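The Island Game

Gwilym Probert had been making the spring pack since January and by March it had 88 pages. There were salt dough recipes, a set of number cards with hedgehogs on them, a treasure hunt for wet days, and the Island Game, which took up the last five pages and which he had rewritten more often than all the rest together. He worked at the kitchen table after his daughter had gone to bed.
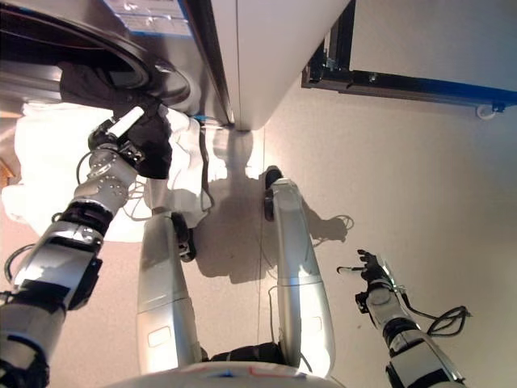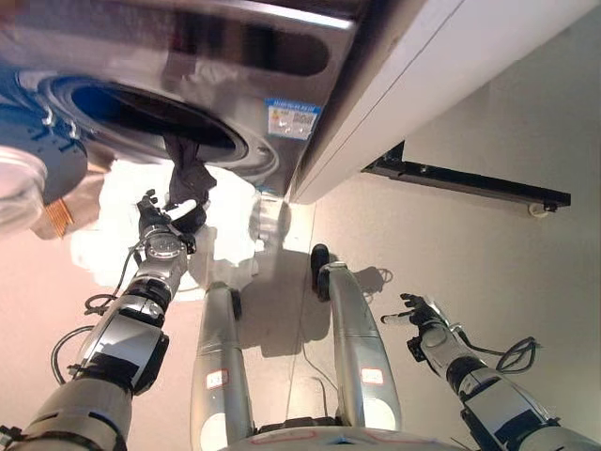

Delyth Craddock thought the Island Game should come out. She said so on the phone at nine in the evening, with her own copy of the pack in front of her. The hedgehogs were lovely, she said, and any parent could do the salt dough. But she had tried the Island Game with her two boys and they had got as far as the boat and then wandered off, and she had been left on the rug holding a paper fish.

"What do they do when they get to the island?" she asked.

"Whatever they like."

"That isn't a game, Gwilym. That's the afternoon."

He said he would think about it. He wrote "what do they do on the island" on the back of an envelope and went to bed.

They had started the business together when their children were at the same nursery in Lougher. Delyth did the website and the money. Gwilym did the drawing and most of the words. They called it Pudier, after the bear in a story he used to tell, and they sold packs that people printed at home. For a long time most of the people were other parents from the nursery. Then someone with a lot of readers wrote about the autumn pack, and after that the orders came from places they had to look up.

He kept the Island Game in. He didn't tell Delyth he had decided, he only sent her the finished file with it still there, on the last five pages, and she put the pack up for sale without saying anything about it. She did put it at the bottom of the list of contents, under the colouring sheets.

The first week was good. The second was slower. People wrote to say that the number cards had come out too dark, or that they had paid and not received the link, and Delyth answered them in the mornings before work. She passed on the ones that were about the activities themselves. Could the salt dough be made without salt? Was the treasure hunt suitable for a flat? Gwilym answered those at night. He liked doing it. He wrote more than he needed to.

Then there was order 3139. It was from a woman in Osonberg and she had written in careful English. She had bought the pack for her son, who was off school with a broken leg. They had played the Island Game on his bed. The quilt was the sea. They had made the boat and caught the fish and they had landed, and now her son wanted to know what came next, and she had looked through all the pages and could not find it. She thought perhaps a page was missing from her file. She was sorry to trouble them.

Delyth sent it on with nothing added except a question mark.

Gwilym read it standing up. He sat down and began a reply that said no page was missing, and that the island was left open so that each child could decide. It sounded like something from the back of a box. He deleted it.

The game had come from his father. They had played it in the house in Dotthorpe, in the back bedroom, in the winter when his father was out of work. The bed was the boat and the landing was the island. He could remember the rowing very well. He could remember the fish, which were socks. He tried to remember what they had done when they got to the landing, and he couldn't think of anything at all. His mother would have been at the bottom of the stairs, probably, calling them to eat.

He rang his father the next day, from the car.

"You'd get off," his father said, "and you'd want to know who lived there."

"And who did?"

"Well, I did. I had to get round you and be there first. I'd be sitting on the top stair with a towel on my head. You'd ask me the way home and I'd only tell you if you gave me a fish."

"I don't remember that."

"You were very tight with the fish," his father said.

That night Gwilym drew another page. He drew the top of a beach, and somebody sitting on it with a towel round their head. He wrote that a grown-up should get to the island first, and that it didn't matter if the children saw them do it. He wrote that the person on the island knew the way home but wanted something for it. He put in some things they might want: a fish, a song, the answer to a question, a turn in the boat. He left a space at the bottom for more. It took until after midnight, mainly on account of the hands, which he had never been good at.

He sent it to Osonberg with a note saying that she had been right about the missing page, and that he was sorry for the delay. He hoped the leg was mending. Then he sent it to Delyth.

She rang before breakfast.

"We'll have to send this to everyone," she said. "Everyone who's bought it. You know that's me doing it, not you."

"I know."

"And the contents list is wrong now."

"Sorry."

He could hear a tap running at her end, and one of the boys asking where something was. She told him it was on the hook. Then she came back.

"Does it have to be a towel?" she said. "Only mine won't stand for a towel. I've got a colander."

Gwilym said a colander would be fine. He found the envelope under the fruit bowl, and he wrote it down, and asked her what else she had.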